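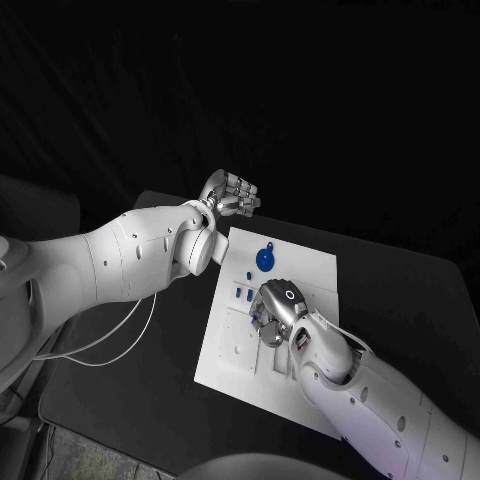

**Figure 4.** Both arms at the assembly board. The right hand is pressed down on the board and the left hand is raised above its top edge.

### 5.2 Loss of finger feedback during insertion

The fault described in this section came up in the second block of trials, in July, after the grasp planner had been frozen. It caused the right hand to go on pressing after contact, with no stop raised by the controller. Nobody was hurt. One finger tendon was stretched and a fixture on the Menon board was cracked and had to be replaced.

We first took it for a planning error. The insertion controller lowers the hand until the fingertip load passes a set limit, then changes to a compliant mode and searches for the hole or slot. In the faulty trials the change never came. The log showed the arm still moving down at approach speed while the fingertip load stayed flat at its free-air value, as if the hand had missed the board altogether. The joint torques in the arm told another story. They rose at the expected moment and kept on rising until the operator pressed the stop button.

A flat load reading with a rising arm torque can mean a dead sensor, a stuck reading or a link that has dropped out. The fingertip sensors passed their bench test the same afternoon, so we looked at the link. The hand sends its readings over a thin cable that leaves the wrist, runs along the outside of the arm and ends at the Follberg interface unit beside the base. When no new packet arrives, the driver in use at the time handed the controller the last good value and did not mark it as old. The controller had no means of telling a hand that felt nothing from a hand that had stopped reporting.

We went back through the stored logs and looked for runs of identical readings on all fingers. A working sensor always shows a little noise, so a perfectly flat line is a good sign of a repeated value. The search found 12 events in about 2,000 insertion attempts. Most were short and fell in free motion, where they did no harm and had gone unseen. The rest began during the last part of the descent. 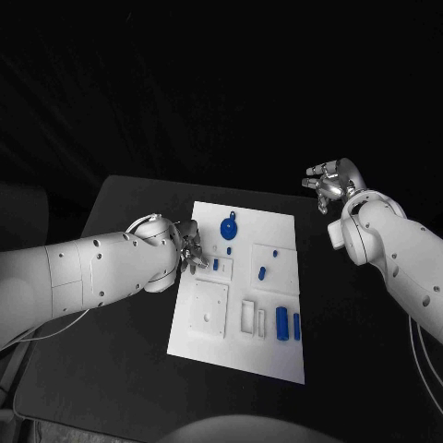

Cable routing was the next thing to check. Both arms had been wired to the same drawing, with enough slack at the wrist for a full turn of the hand and the rest tied back at the elbow. In practice the slack moves. On the left arm it collects in a loop over the top of the wrist joint, whereas on the right arm, with the elbow bent and the hand held up beside the board, the cables hang from the underside and curve away down the side. The weight of the hanging length pulls on the connector from below. The two hands are identical and their cables came from the same batch, so we put the difference down to where each run was last tied, and we did not look further for a fault in one particular hand.

To test the idea, we ran the right arm through the approach motion with the board removed and a weight clipped to the hanging part of the cable. Dropouts followed within minutes. With the cable tied up short, the same motion ran overnight without one. Swapping the hands between the arms left the fault on the right. Swapping the cables alone moved it for a short time and then it returned, which we read as wear in the connector shell on the arm side. Under a hand lens the latch on that shell was found to be rounded, and the plug could be rocked a small amount with a finger while still seated.

The direction of the motion matters too. Parts on the near right of the board have to be reached with the wrist turned inwards, and the turn takes up slack at just the point where the latch had worn. Parts nearer the middle can be reached with the wrist almost straight. Most of the events we found in descent belonged to the first group. We had read the poor results for those parts as a weakness of the grasp planner and had spent some time tuning it, and that work has since been undone.

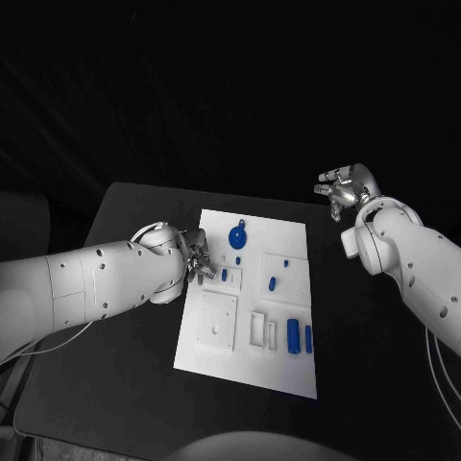
*Damilola Olatunji and Danang Pelupessy, Elesano Manipulation Group*

#### 5.2.1 Changes to the controller

Three changes were made. The first is in the driver. Every hand reading now carries the time at which it was taken on the hand, and the driver passes that time on unchanged. A reading older than 40 ms is treated as missing. The limit was chosen from the longest gap seen in healthy running, with a margin on top.

The second change is in the insertion controller. If a reading is missing during free motion, the arm slows to a stop and holds its position. If it is missing during descent or search, the arm holds for a moment, then backs off along the path it came by until the hand is clear of the board. We had at first wanted the hand to open as well. Trials with the thin pegs argued against it: an opened hand sometimes knocked over a neighbouring part, and when the link came back the operator had a second problem to sort out. The fingers now stay as they are until someone clears the fault by hand.

The third change is a cross-check between the arm and the hand. The Getden arm controller already estimates the outside force at the wrist from the joint torques. The estimate is coarse, and in slow motion it is upset by friction, so it had never been used for insertion. It is good enough to tell hard contact from none. When the wrist estimate says contact and the fingertips say free air for longer than a short settling time, the run is stopped. This would have caught every one of the descent events in the log, including those in which the link recovered by itself.

The check does have a cost. It trips now and then when the arm starts from rest at full reach, where joint friction is highest. We block it for the first part of each move and accept the small gap in cover. A contact in that period would have to be with something well above the board, and the speed limit in that region is low.

On the wiring side, the worn connector was replaced and both arms were tied again with a clamp close to the wrist, so that the plug no longer carries the weight of the loop. The clamp is a plain printed part with a rubber lining. The drawing has been updated to give its position, which the old one left to whoever did the wiring.

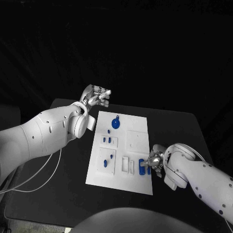

**FAULTS AND SAFETY: REPEAT TRIALS**

#### 5.2.2 Repeat trials after the changes

We repeated the insertion tasks with the same planner settings as before. The layout followed the usual Menon plan, in which the blue disc goes at the far end of the board and the upright slot piece is set nearer the robot, beside the open frame. The tall blue block next to these is the awkward one for the right hand. The fingers have to come in low from the side and bunch together to reach it, with a thinner piece close by, and there is little room to back off without touching that piece. For this part the retreat path was checked separately, at reduced speed, before the full trials began.

Over 3,000 attempts the driver reported missing readings only when we caused them, by pulling the plug or by cutting power to the interface unit. In each of these forced cases the arm held and then backed off as intended. The force cross-check stopped the run a handful of times with the link healthy. One stop was correct: a peg had been left in the path of the knuckles, where the fingertip sensors could not feel it. The others came at the end of the blocked period and were false alarms.

Success rates for the parts on the near right rose to the level of the rest of the board. We do not claim this as a gain for the method. The earlier figures for those parts were taken with a faulty link and have been left out of the comparison in Section 6. The corrected set is used there throughout.

#### 5.2.3 Remaining risks

The stale-value fault is closed, but two related risks are not. A sensor that fails while still sending noisy values near zero would pass the age check and would be caught only by the wrist estimate, at a much higher force. A light contact would be missed altogether. We have not seen such a failure on this hand and have no good way of forcing one.

The other risk concerns the operator. In the event that cracked the fixture, the stop button was pressed late. The screen showed a calm, flat load trace throughout, and the operator was watching the screen. The display now greys out any trace whose data are old and shows the wrist estimate on the same axis. We also ask the operator to watch the hand during descent and to leave the traces for afterwards. Compliance with the second rule is hard to measure, and the stop button remains the last layer of protection for any fault that neither check can see.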